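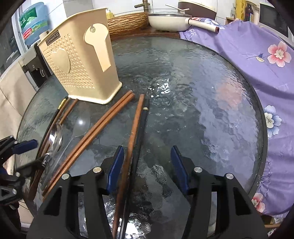 Why does a robot that has learned to pick up one chopstick so often fail when there are several on the table?
Most often it has closed on two at once, or on the edge of one, and nothing in its software tells it so.

Chapter 4
Slips, Double Picks and Silent Faults

Thin, round objects are wonderful teachers! A mug forgives a grip that lands a little off center. A chopstick rolls, pivots or hides against its neighbor, and every weakness in the system comes out to play. In this chapter we follow one fault from first symptom to repair, and I hope you will enjoy the chase as much as we did.

The Endby trials used the Drutum controller on a plain household job: put the utensils into the holder. Over 2000 attempts, the log recorded 209 faults. Reading back through them, we found 56 that the controller had marked as successes. Those are the dangerous ones (and the most interesting!), because the arm carries on to the next step with a bad grip and may press a slanted stick against the rim, or drop it near someone's hand. 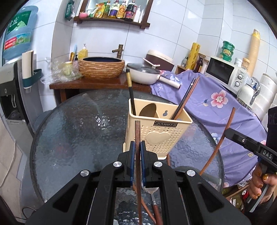

Figure 4.1 A single chopstick held upright between the pads, in front of the utensil holder.

Compare the grip in Figure 4.1 with the fault types in Table 4.1. Finger opening alone cannot separate a good hold from a poor one when the object is this narrow. The Nudden method, which we build in Section 4.3, adds a pause of 300 milliseconds after closing and checks the pad force a second time. Try it by hand first: pinch a pencil near one end, wait a moment, and feel what it does.

By the end of the chapter you should be able to:
sort a grip fault by its cause
write a stop rule for an uncertain grip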